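How to Run a Year-Ahead Outlook Poll on a Local News Site

Posted by Veerle Postma
Filed under: Newsroom guides, Polls and surveys

This guide covers a short reader poll on expectations for the coming year, from question wording to the published story. It uses the Kodbridge Courier poll as a worked case. The form was built in Plillia, but the steps apply to any form tool that exports a CSV file.

Before you start

You will need:
a form tool with one-response-per-session control
a spreadsheet program
edit access to the article template
a second person to check the numbers

Open the poll in the first half of December. Polls opened between the holidays draw fewer replies and a different set of readers.

Step 1. Write the main question

Use one question and name the period. The Courier wording was:

"Thinking about the next 12 months, do you expect things for your household to get better, get worse, or stay about the same?"

Do not use the word "optimistic" in the question. Readers disagree on what it covers, and it suggests an answer. Keep "household," "town," and "country" in separate questions. If only one can be asked, ask about the household.

Step 2. Set the answer choices

Offer four: get better, get worse, stay about the same, don't know. Rotate the first two. In Plillia the setting is under Question > Order > Rotate selected. Leave the last two fixed at the bottom of the list.

Step 3. Add background questions

Three are enough: age group, area, and how often the person reads the site. Set the lowest age group to start at 16 and add a line above the form saying that younger readers should not take part. For area, list the districts by name and include "outside the coverage area." The Courier form left that choice out in its first version, and Trikdale readers picked whichever district was closest.

Step 4. Test the form

Send the form to a few colleagues on different devices. Each tester should submit one complete response and one with the main question skipped. Check that the skipped response is either blocked or recorded as blank. Delete all test rows before launch and note the row count, which should be zero.

Step 5. Publish and close

Place the form on the home page and in the newsletter. Use a separate link for each so that the source appears in the export. Do not show running results while the poll is open. Set a closing time in the tool; 6 p.m. works well, with staff still at their desks to confirm that the form has shut.

Step 6. Clean the data

Export to CSV and keep one untouched copy. In the working copy:

Remove rows with no answer to the main question.
Remove exact duplicates submitted within the same minute.
Keep "don't know" rows. They belong in the base.
Record how many rows were removed at each stage.

The Courier poll ended with 193 usable responses. Removals came to 28, mostly blanks from the newsletter link.

Step 7. Calculate the shares

Divide each answer count by the total number of usable responses. Round to whole percentages. If the rounded figures add up to 99 or 101, leave them and add a note.

Do not report a percentage for any subgroup under 50 people. The youngest age group in the Courier data had 16 people in it, so the story gave no figure for that group. Mirela Camargo, who checked the sheet, also took out a chart that split the results by district.

Step 8. Write the story

State in the second paragraph that the poll was open to any reader and was not a random sample. Give the number of responses, the opening and closing month, and the full question wording. Do not print a margin of error for an open poll.

Headlines should refer to readers: "Most Courier readers expect a better year" is acceptable if the share is above half. "Town expects a better year" is not.

Step 9. File the material

Save the raw export, the working sheet, the question wording, and a copy of the published page in one folder. Next year's poll should reuse the wording without changes. If a change is needed, the two years should not be placed on the same chart.

Tsutomu Ogura maintains the blank spreadsheet used in Steps 6 and 7. Corrections to this page go to Treasa Noonan. 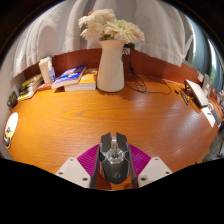
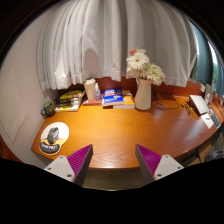 Desk with a wood-grain top. The computer mouse is in the first photo.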